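Navmont Hand-Held Gripper, Two-Finger
Item 343-21

Product pages > Hand-held tools > Grippers

The Navmont is a two-finger gripper held and worked by a person. It is used for recording handling tasks at a table, shelf or counter, so that the recordings can be used later to train a robot arm. The camera is mounted on the tool and looks forward between the fingers.

This page covers what is supplied, the working rules we ask all sites to follow, and the checks that go with them. The rules are the same ones we use in our own workshop at Hudadwood. Where your site has stricter rules, follow those.

Supplied with each tool
Gripper body with trigger handle
4 fingers (one fitted pair, one spare pair)
Camera mount and cable
Finger screws and driver
Log book, 216 pages
Carry case

Before a session

Check both fingers for cracks and loose screws. A finger that moves when the trigger is at rest must be tightened or replaced before the tool is used. Open and close the gripper fully three times and watch that the fingers meet squarely.

Wipe the lens with a dry cloth. Route the cable along the forearm and fasten it with the strap, leaving enough slack to turn the wrist both ways.

Clear the work surface of anything that isn't part of the task. Papers with names or addresses, open mail, phones and bank cards go in a drawer or another room. Anyone who may pass in front of the camera must have agreed to be recorded, and the agreement is kept with the session log.

During a session

Start with the fingers open and the object in view. Approach at the speed you would use to reach for a cup. Fast approaches blur the recording and are usually rejected in review.

Keep your free hand away from the fingers and out of view unless the task sheet calls for it. The fingers close with enough force to pinch skin. Do not use the tool on people, pets, hot pans, open containers of liquid or anything with a blade.

Objects weighing more than the limit printed on the handle must not be lifted. Glass and ceramics may be moved only over a padded surface.

If something is dropped, stop recording, mark the take as dropped and start a new one. Do not delete it. Sites that keep only clean takes end up with records that don't match the work that was done, and we will ask for the full set at any audit.

Sessions run up to 21 minutes, followed by a rest. Operators with wrist or shoulder pain should stop and report it to the site lead.
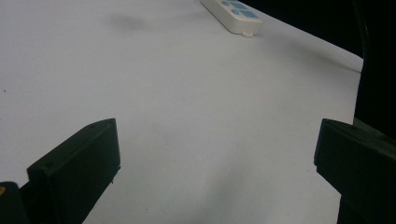 Navmont Product Team
Standards and Site Support

Small household items such as remote controls are suitable for first sessions. On a plain, pale surface both the object and the black fingers are easy to make out, and shadows stay soft under even lighting. Bring the gap between the fingers in line with the object before closing. For long, narrow items, turn the wrist so the fingers close across the short side.

After a session

Write up the log the same day. Each entry needs the tool number, the site, the task sheet number, the number of takes and any faults. Entries are made in ink and corrections are struck through once and initialed.

Store the tool in its case with the fingers open. Closed storage puts a set in the spring over time.

Compatibility

Fingers are interchangeable with the Navmont bench model. The older Kang mount fits with the Trosmont adapter plate, ordered separately. Tools with the Kang mount need the camera angle rechecked each time the plate is removed.

Service

Return the tool for inspection once a year, or at once after a fall onto a hard floor. Inspections are booked in at Hudadwood every Thursday. Include the log book with the tool. Fingers are wear parts and aren't covered by the warranty.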